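Vallusdale Community Hall - Kitchen and Pantry Walk-Through, December

Inspected by Rogelio Dalisay, starting at 7:30 in the morning before the breakfast crew came in

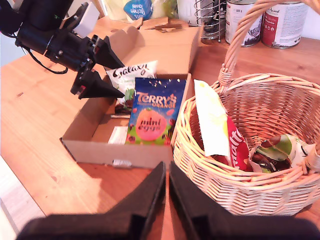

How often does the hall kitchen get a full walk-through?
Twice a year, once in December and once before the summer suppers start. The short weekly check on the clipboard is separate and still has to be done.

Marks used: OK, FIX (before next use), WATCH (look again next time)

COLD STORAGE

1. Reach-in fridge at 40 F or below - OK
Read 37 on both shelves. The new door gasket is wonderful! It closes with a real thump now and you can't slide a dollar bill out of it.

2. Chest freezer at 0 F or below - OK
Some frost along the back lip. Defrost it when the turkeys are gone.

3. Raw meat stored below ready-to-eat food - OK

4. Everything labeled and dated - FIX
4 tubs with no date, all soup. I love that people bring soup. Please put tape on it. The marker is tied to the fridge handle again.

DRY STORAGE

5. Food at least 6 inches off the floor - OK
Big improvement over last time, when the flour was sitting right on the tile.

6. Opened bags moved to lidded bins - WATCH
Rice and sugar yes, oats no. The Nurow bins are the right size for the lower shelf and there are two clean ones in the hall closet.

7. Signs of pests - OK
Checked behind the shelving with a flashlight, and under the sink. Traps clean.

8. Allergens kept apart - OK
Nuts are on their own shelf, with the sign facing out.

COOKING AREA

9. Range hood filters clean - FIX
Greasy on the left side. They come out with one push up and fit in the dishwasher, so this is a twenty-minute job.

10. Gas shutoff reachable and labeled - OK

11. Extinguisher charged, pin in, tag current - OK
Needle in the green. The K-class one by the range was moved closer to the door, a great spot for it.

12. Burner knobs all present - WATCH
Front right is loose on its stem. The range is a Skarnstead and the knob number is inside the oven drawer.

WASHING UP

13. Hot water at the hand sink - OK
111 F after a short run. Comfortable and plenty warm.

14. Sanitizer strips in date - OK

15. Dishwasher final rinse - OK
Did three racks to be sure. Glasses came out sparkling.

16. Mop sink clear - FIX
Folding chairs were stacked in front of it. They go back to the rack by the stage.

EXITS AND ELECTRICAL

17. Back door opens fully from inside - OK
The ice mat can stay, it lies flat.

18. GFCI outlets tested - OK
All tripped and reset. I do enjoy that little click.

19. No extension cords in permanent use - WATCH
The coffee urn is still on one. Juška Electric quoted us for an outlet on that wall and I'd say go for it.

20. Occupancy card posted - OK
Reads 86 for the dining side.

Overall: three FIX and three WATCH, the best sheet we've had since I started doing these. The kitchen looks terrific and it shows that people are wiping down as they go - thank you!

Filters and chairs first please, then the soup tubs. Initial next to each item when it's done and leave the sheet on the hook.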